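**Stirnora House** is a serviced-apartment building in the old quarter of Lorkmont, on the north side of Nallwood Street. It has 20 apartments on four floors and has taken short-stay guests under its present name since 1998. Its publicity calls it the oldest lodging house in the town, a claim that local historians have not accepted.

## History

The date 1541 is painted over the street door and repeated in the company's brochures. No document supports it. The town rent roll lists a plot of the right width in the sixteenth century, but the entry mentions a yard and a well and says nothing of a house. Vija Raudsepp, who surveyed the cellars for the town museum, found one stretch of early walling on the east side and dated the rest to a rebuilding after the fire of 1702. The painted figures themselves were added during repairs in the 1990s; an older photograph of the door shows plain plaster.

The story that a travelling bishop lodged there for a winter first appears in a visitor guide by Bríd Moynihan. She gave no source, and later guides seem to have copied hers – in two cases with the same misspelling of the bishop's name.

The building was let as offices for much of the twentieth century. It was bought by Kurup, a small hotel firm, which put in the lift and divided the upper floors.

## Accommodation

Apartments are let by the night or the week. Most have one bedroom; the 7 on the top floor are studios with sloping ceilings. The operator describes every apartment as having "a view of the old town", which on the courtyard side means the back wall of the building next door. Each has a small kitchen, and breakfast is not served.

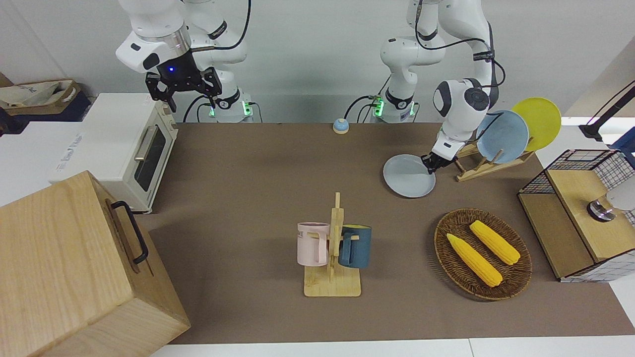
*White toaster oven and other kitchen-themed objects on a brown work surface.*

## Location

Brochures place the house "two minutes from the market square". The walk is 541 metres, partly uphill, and few guests with luggage are likely to manage it in that time. The nearest tram stop is closer, though trams do not run there after ten at night.

## Reception

The house's website quotes a guest score based on 2405 reviews. Ming-te Yip, writing in a regional travel newsletter on August 25, 2021, pointed out that the total combined reviews for three Kurup properties, one of them since closed. The firm replied that all three were run "to the same standard". The figure was still on the site the following July.

Yip's own verdict was mild: clean rooms, thin walls, a fair price outside the summer.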